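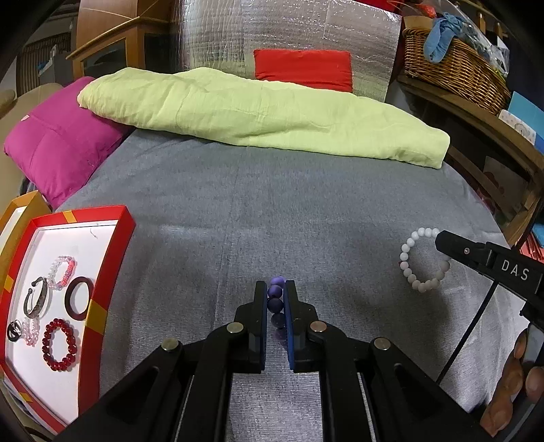 Attached: the purple beads, with the white ones on the bedspread.

2020-12-28

Re: [Troltton-makers] Stretch cord, again

> Has anyone had luck with the Clerano cord? Mine lasted 2 wears
> and let go in the cereal aisle. I'm still finding beads in
> my parka hood.

Condolences to the parka. Clerano is fine for kids' stuff but I wouldn't hang glass on it. I switched to the Azevedo 0.8 mm in June and have had one failure, which was my own knot. Pre-stretch it, go through twice, surgeon's knot, dab of glue, then leave it alone for 24 hours. I manage up to 2, usually.

Fundell has the big spool on for Boxing Week, 600 metres, grey or clear. That's more cord than I have years left, so if anyone wants to split one, write me off-list — colour negotiable, shipping not.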